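4. Work organization at the Trullthorpe site

4.1 Setting and staff

The Trullthorpe site packs mixed produce boxes for home delivery. Before the change we report on, packing was done entirely by hand at benches, with one packer filling a box from start to finish. The operator, Khasawneh, employed 46 people on the packing floor when our study began in May. Most had worked at more than one bench and could name the items they liked least: anything that rolled, and anything that had to go into a container with a lid.

The arm cells were supplied by Damham and run on the Tavura task software. Each cell takes over the placing step for a fixed list of items. The packer assigned to a cell sets out the items, starts the task, and deals with whatever the arm leaves behind. Management called this role "cell attendant." The packers themselves kept saying "packer," and we follow their use.

4.2 The training table

New items are not tried on the floor. They are first set up on a training table away from the line, where packers and technicians work through item placement together using toy produce (Figure 3). Toy items keep their shape and color from one day to the next, so a layout can be repeated after a shift change. The packers we interviewed had mixed views on this. Several said that a plastic pepper teaches you little about a real one, which gives under the fingers and may be bruised on the side you cannot see.

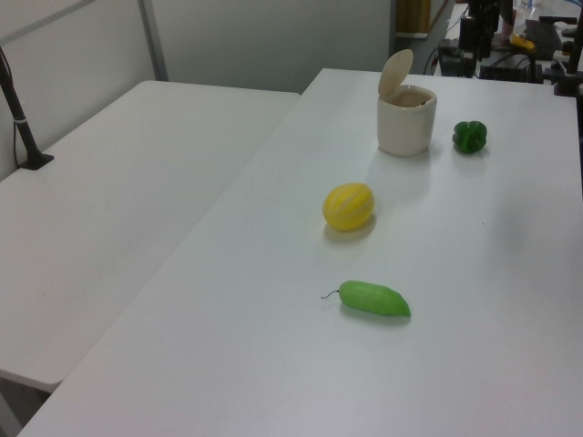 Figure 3. Training table layout with toy vegetables, a toy melon and a lidded bin.

The layout in Figure 3 belongs to the set the packers called "lid jobs." The bin has a hinged lid, shown open, and the items lie apart from one another on the white tabletop. Spacing was a frequent topic in the interviews. In manual packing, items arrive in a crate and are picked from the heap, and a packer never has to think about the distance between a melon and a pepper. At the cell, spacing becomes part of the job. One packer with long experience at the benches described it as "laying the table for somebody who can't reach around things."

Lid jobs also showed a difference in how the two groups understood an error. Technicians logged an attempt as failed when the item did not end up in the container. Packers wanted a further category for items that went in badly, for example with the stem caught under the lid. This category was added to the log on 8/10/21 at the packers' request, and we treat entries made before that date separately in Section 5.

4.3 Changes in daily tasks

We collected 400 task records and interviewed 40 members of the packing staff. Three changes came up repeatedly.

The first concerns pace. At the benches, packers set their own rhythm within the hour and could work ahead to earn a slower stretch before the break. At the cells the arm sets the rhythm. Waits between placements lasted up to 40 seconds, too short to start anything else and long enough to be noticed. Some packers used the time to sort the next crate; others found the waiting more tiring than the packing had been.

The second concerns physical strain. Packers moved to the cells reported less wrist and shoulder pain at the end of a shift. They bent more often, however, to pick up items that had rolled off the table, and asked for a raised edge. The edge was fitted at 2 of the cells during the study period.

The third concerns talk. Benches faced each other in pairs, and much of what a new packer learned came from the person opposite. The cells are placed in a row facing the wall. Supervisors noted that questions once settled between neighbors were now brought to them, and that new staff took longer to learn which items needed a second look.

4.4 Who adjusts the layout

Under the original plan, only technicians could change an item layout. In practice, packers moved items by hand when a placement kept failing, and did not always report it. Zhiqiang Wei, who coordinated the interviews, raised this with both groups in a joint meeting. Packers said that filling out a change request took longer than moving the item. Technicians replied that unreported moves made their records hard to use. The site then adopted a short form kept at each cell, on which the packer marks the new position and initials it. Use of the form was uneven across shifts, and the night shift largely went on as before.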